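August, notebook 7, sim rules for the Ollevik room set
start 9:40 am

Finally writing down the scene rules. They've been living in my head and in three chat threads, and Byung-chul asked twice where the list is. OK so this is the list. Rough. Argue in the margins.

Background for whoever reads this later: we run the tidy-up and fetch tasks in sim before anything goes near the real floor at Trulldale. Last month a policy passed in sim and then went after the wrong thing on the bench. Went back through the logs. Two of our scenes had object ids swapped and the scorer happily gave full marks. So: rules for scenes, rules for runs, rules for what counts as a pass.

SCENES

1. Every scene gets a plain text card before it gets used. Room name, floor types, furniture, loose objects, light setup, who built it, who checked it. Builder and checker can't be the same person. Yes even for small edits. Rigoberto moved a table one evening and we lost a day.

2. Names on the card say what the thing IS, in words a visitor would use. No "prop_b_final2". If two people look at a render and call the object differnt things, fix the model or the label before running.

3. Floor boundaries get written down. Wood to carpet is a friction change and our base behaves different on each. Card has both values and where the line runs. If the line passes near a table, the approach has to be tested from both sides.

4. Low contrast objects stay in. Was tempted to drop them, scores go up nicely if you do. The real rooms have them. Orange on orange, clear glass in front of a chair, dark on dark. Tag them "hard" on the card and report them seperately.

5. Thin stuff on tabletops (pens, cards, paper): check the collision shape, not only the mesh. Half of ours were floating a hair over the surface. 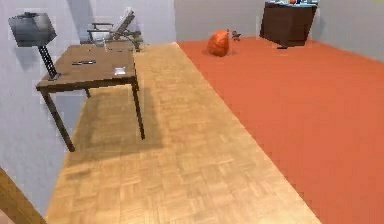

6. Anything fragile gets a no-contact margin. Currently 13 mm in sim for glass. Rigoberto wants more, says the real gripper overshoots when it's cold in the shop. Fair. Leave at 13 until we have bench numbers, then revisit. Don't let anyone tune it down to get a pass.

7. Lamps and other arms that stick out over a work surface count as obstacles for the whole arm. Old Montes checker only looked at the wrist. Elbow hits were never logged. Patch is in, rerun anything older than the patch before quoting it.

RUNS

- 200 runs per scene for a number that leaves the group. Fewer is fine for debugging but write DEBUG on it, big.
- Seeds saved with the results, same folder. Not in somebody's home directory (me, sorry).
- Start poses drawn from the list, no hand picking. If a start pose is impossible, strike it from the card with initials and a reason.
- No scene edits mid batch. Edit = new version = new card = start over.
- Camera poses frozen with the scene version. The high corner view is for people only, policy doesn't get it.

11:15, Byung-chul came by. His points:

Thinks the checker should also look at renders by eye, one per scene version, before the batch goes. Agree. Takes a minute and would have caught the swapped ids. Adding it as rule 8.

Also wants keep-out zones drawn around chairs, as if a person was sitting there, even when the chair is empty. Wanulville site people expect that anyway. I said it'll kill reach on any table with a chair behind it. He said then reach is dead, that's the honest number. Hm. Ok. Rule 9, trial for this batch, compare with and without.

PASS / FAIL

Pass = right object, right place, no contact with anything not on the task line. Nudging a card or a pen with the forearm is a fail even if the fetch worked. Was a "soft pass" before. No more soft passes, went through the old sheet and 53 of them were just fails with good manners.

Time outs are fails. Crashes of the simulator are neither, rerun same seed, note it.

Bench step after sim pass: speed limited, one person on the stop button who does nothing else. Not typing, not filming. Stop gets tested at the start of each session and logged. If the log line is missing the session doesn't count, no filling in afterward.

Open:
- card template, still in my editor, move to shared drive
- who checks when Rigoberto and Byung-chul are both out?
- carpet friction value came from an old file, no source. measure on the real sample
- soft objects (bags, sacks): rigid in sim right now. Flag on card at least
- rule 9 compare, start tonight if the machine is free

4:50 pm. Template moved. Machine not free, Rigoberto has it until morning. Rule 9 batch goes after his.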